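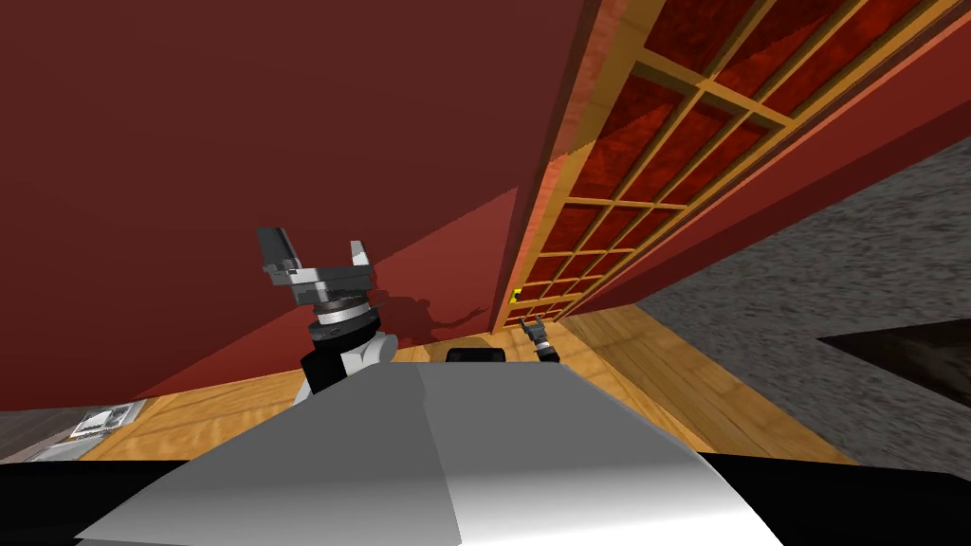 Selon Rekha Joshi, la suppression des pénalités de retard était attendue de longue date par les lecteurs de Neltport, et il serait regrettable que la mesure reste limitée aux ouvrages pour la jeunesse. Son courrier, reçu après la parution de notre précédente lettre, rejoint plusieurs observations transmises à la direction du réseau de lecture publique.

**Prêt à domicile : ce qui change au 18 février 2026**

Le conseil d'administration a adopté le nouveau règlement du prêt, applicable aux bibliothèques de Neltport et de Rakarach. Les pénalités financières sont abolies pour l'ensemble des collections, y compris les partitions et les documents sonores. Les sommes dues au titre de l'ancien règlement sont annulées d'office ; les usagers concernés n'ont aucune démarche à effectuer.

Le réseau compte à ce jour 2 346 abonnés actifs. Parmi eux, 273 avaient vu leur carte suspendue pour un solde impayé, souvent modeste et parfois ancien de plusieurs années. Leur droit d'emprunt est rétabli. Un courrier leur sera adressé, accompagné du règlement et des horaires de chaque établissement.

L'obligation de restituer les documents demeure. Un rappel est envoyé à l'échéance du prêt, puis un second deux semaines plus tard. En l'absence de réponse, l'emprunt de nouveaux documents est suspendu jusqu'au retour de ceux qui sont attendus. Les ouvrages perdus ou détériorés doivent être remplacés à l'identique ou, s'ils sont épuisés, par un titre équivalent choisi avec le bibliothécaire.
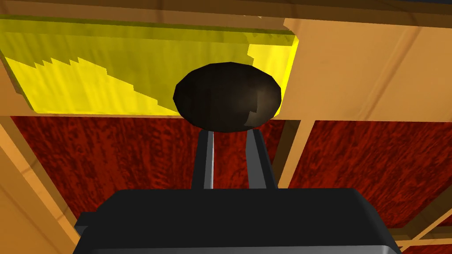

Pourquoi ne pas avoir allongé la durée du prêt par la même occasion, demande Lalit Kaushik, qui juge trois semaines insuffisantes pour les romans de plus de cinq cents pages. La question a été examinée en séance. L'administration a préféré maintenir la durée actuelle et autoriser deux prolongations, contre une seule auparavant, sous réserve que le document ne soit pas réservé par un autre lecteur.

Le fonds Bhatia, consacré à l'histoire régionale, fait l'objet de dispositions particulières. Quelque 611 volumes, jusqu'ici réservés à la consultation sur place, rejoignent le prêt ordinaire. Les éditions antérieures à 1900 et les cartes restent exclues du prêt ; elles peuvent être consultées à Neltport, sur demande déposée la veille. 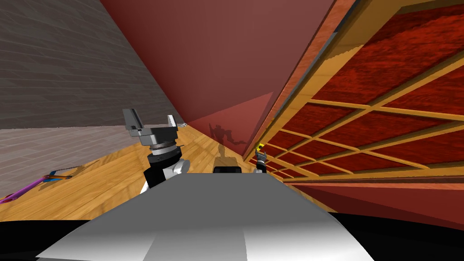 *Coque gris clair et bras gauche. Image de synthèse.*

Un premier bilan de l'application du règlement sera présenté au conseil en octobre. Les observations des usagers peuvent être remises à l'accueil des deux bibliothèques ou adressées par écrit à Mamta Lodhi, secrétariat du réseau. Le texte intégral du règlement est affiché dans les halls d'entrée et remis gratuitement à toute personne qui en fait la demande.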